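How to Sort Out the Drawer of Mystery Cords

Every house I've ever lived in has had one, and the one in our place on Sevell Street had gotten so full that it would only open about as wide as my hand.

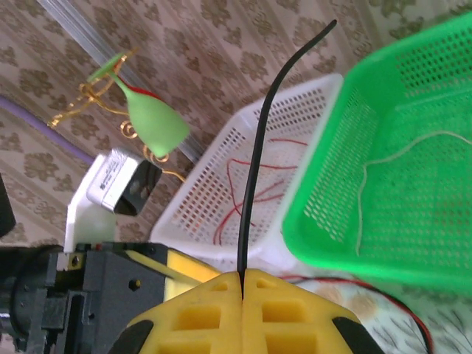 So one rainy afternoon in February I finally pulled the whole thing out and dumped it on the bed, and I'm so glad I did! It took me most of the afternoon, with a break for soup, but you could do it faster if you don't stop to reminisce over old phones the way I did.

What you'll need: a roll of masking tape, a pen that doesn't smear, a few zip bags, and a handful of those soft hook-and-loop ties (mine came from Hurholm, a pack of 25, and I still have plenty).

Step 1. Untangle first, and don't sort yet. I know it's tempting to start making piles, but you'll only drag half the knot along with you. Find a loose end and work backward from there, slowly. Tugging makes it worse.

Step 2. Walk around the house with the leftovers. Try each cord in the things you own, the lamp, the printer, the speaker in the kitchen. When one fits, wrap a bit of tape near the plug and write the name of the thing on it right then, before you forget (I forgot twice).

Step 3. Check for damage. Anything with a cracked jacket, bent prongs or bare wire goes straight into the recycling bag, even if it still works.

Step 4. Coil loosely. Make a loop a little bigger than your palm, let the cord fall the way it wants to, and fasten it with one tie. Winding tightly around your fingers is hard on the wire inside, especially up by the plug.

Step 5. Bag by room, or by person if your family is like mine and argues over chargers.

I ended up with 32 cords worth keeping, down from 70. Whatever you can't match, put in a bag marked with the month and give it until summer. If you haven't gone looking for it by then, take it to an electronics drop-off. Ours is at the Taren library, just inside the side door, and they take old batteries too if you tape the ends.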